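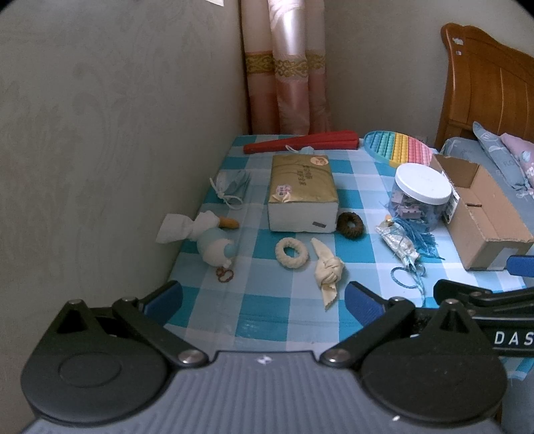
Wellport Home Stays: progress report to the Plakitz Fund
Nov 22, 2019
Prepared by Iveta Baláž

Where we are

This report covers the second half of the pilot year. The Fund asked for a plain account of whether paying households to take in people leaving hospital is worth carrying on with, and I have tried to give one. The short version is that guests like it, hosts mostly like it, and I am still not convinced that it does what the original bid said it would do.

The bid, which I did not write, promised that home stays would "free up beds across Wellport and Irdale". I have asked both hospitals how they would know if a bed had been freed up by us, and have had two different answers and one meeting that was moved twice. Until there is an agreed way of measuring it, I would ask the Fund to treat that sentence as a hope.

Stays

We provided 946 nights of accommodation in the period. The bid had us at 2,000. Some of the gap is down to the late start in Irdale, where the first host was not approved until the summer, but I don't think the late start explains all of it. Wellport was running from the first week and it is behind as well.

The 2,000 looks to me like a number that was arrived at by multiplying hosts by nights and leaving out the rest of life. Hosts go on holiday. They have relatives to stay at short notice, or they have a difficult guest and want a fortnight off afterwards, and I would rather they took it. A room that is on our list is free a good deal less often than the spreadsheet supposes.

Referrals are the other half of the problem. Ward staff in Wellport know we exist and ring us. In Irdale the discharge team has changed manager and our leaflets were, when I last visited, still in the box. Several referrals came in on a Friday afternoon for people going home that evening, and we had to turn most of those down.

Hosts

The host payment has been the subject of most of my post. It was set before the pilot began and it has not moved. Hosts in the older terraces near the harbour tell me that heating one extra room all day in winter eats up a fair part of it. I have no meter readings to prove this, but I have been hearing it from people who don't know each other, and I believe them.

We lost 4 hosts over the period. Two moved away, one took in a lodger for better money, and one said she had found the paperwork worse than the guests. I have sympathy with her. The approval form asks for the same information in three places, and the fire safety section was clearly borrowed from something meant for hotels. A shorter form has been drafted and is with the council's legal team. It has been with them for some time.

Training was delivered by Intarasuk, the care consultancy named in the bid. Feedback sheets were very good. I would put less weight on them than the consultancy does: they were handed out by the trainer and filled in while he waited. When I rang hosts a few weeks later, most remembered the part on medicines and who to call at night, and hardly anyone could tell me what the session on "shared goals" had been for. I suggest we keep the first and drop the second, and I have told Intarasuk so.

Guests

Guests who answered our letter were positive, some of them very much so. One man wrote two sides about the soup. A woman who had been dreading a care home said the stay had let her get used to the stairs again before she tried her own. These letters are lovely to have and I have attached a selection, but people who had a poor time seldom write to us, and I would not want the selection read as a survey.

There were complaints. Two concerned noise, one concerned a dog that was not mentioned beforehand, and one was about a taxi that never came, leaving the guest waiting in the discharge lounge until the evening. The dog should have been in the host's profile and now is. The taxi was our mistake.

Readmissions

The bid says that home stays "reduce readmission". We are not in a position to say so. The guests sent to us are chosen by the wards because they are likely to manage, so one would expect fewer of them to go back in whatever we did. Comparing them with everyone else who leaves hospital would flatter us. I have seen a draft press notice making this comparison and have asked for it to be held back.

Money

We are underspent on host payments, as follows from the nights, and overspent on travel – mainly my own trips to Irdale and the taxis. The training line has been spent in full. The office line is on budget only because the post of part-time assistant has been empty all autumn. 100 per cent of the set-up grant has been used.

I do not recommend moving the underspend into publicity, as has been suggested. More people hearing about the scheme will not help if the rooms aren't there when the ward rings. If the Fund is willing, I would put it towards a winter heating supplement for hosts and see whether they keep their rooms open for longer stretches.

Before the next report

The shorter form needs to come back from legal. The Irdale discharge team needs a visit, preferably from someone senior to me. Both hospitals need to agree what counts as a freed bed, in writing, before the end of January, or the claim should come out of our material altogether.

I would also ask the Fund to reconsider the target for the second year. I can offer a lower one with my reasons attached, and will send it separately once I have the hosts' holiday dates.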